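Questions about our dried herb teas

Who makes the blends?
Gladys Makokha mixes all of them in Lavthorpe. She learned from her grandmother and later took a course in plant medicine – the certificate hangs in the shop.

How much herb should I use for one cup?
One level teaspoon. Cover the cup and wait eight minutes, or 12 for roots and bark.

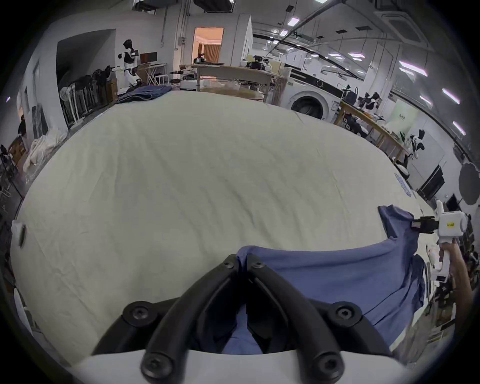 Fennel seeds should be crushed a little first, with the back of a spoon.

Can I drink the teas with my medicines?
Please ask your pharmacist before you start. Sage and liquorice need special care, also in pregnancy.

Does the nettle blend taste bitter?

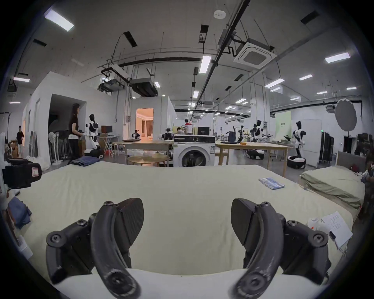
Neema Mfaume wrote to us in February that she found it too grassy alone, but with a slice of apple she drinks it every morning. We tried this and we agree with her.

How long do the herbs keep?
Up to 12 months in a closed tin, away from the cooker.
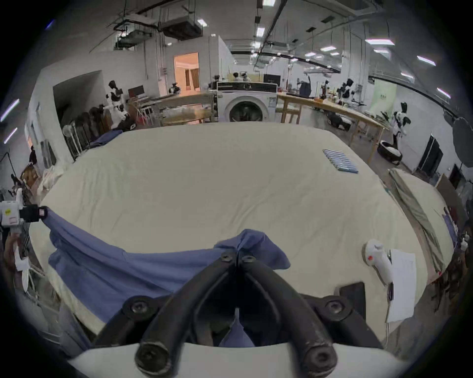 Mint loses its smell sooner than the others, so buy the small 30 g bag.

Do you send parcels abroad?
Not yet. Orders inside the country leave us before noon.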